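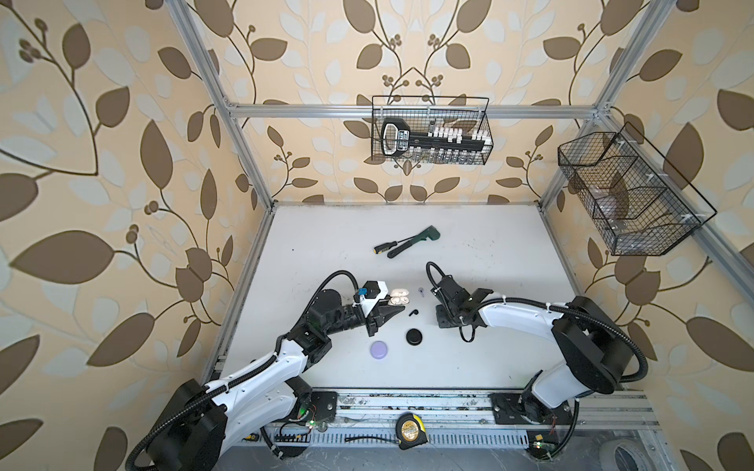 Ticket: Export from Kumby stops at 600 rows
Status: Closed
Opened by: Taner Duman
Area: Reports / CSV export

Problem
Customer list has over 600 entries. The CSV from Kumby ends at row 600 every time, no error shown. Same result in 2 browsers. Started in January after the Tumeo add-on was updated.

Tried so far
Logged out and back in. No change.
Cleared the saved filter on the list. No change.
Exported by region. Each file is complete, but then I have to paste them together and the headers repeat.

Reply from support
Please open Settings, Connections, Tumeo and look at "Rows per page" and "Max pages." The update resets both.

Update from Taner
Rows per page is 100. Max pages was blank before and now says 6. Cleared it and saved. Export still stopped at 600.

Reply from support
The old value stays in the job queue. Delete the 3 scheduled exports and create them again.

Update from Taner
Deleted and recreated all three. Full list came through at 4:40 p.m. and the last row matches the screen. OK to close.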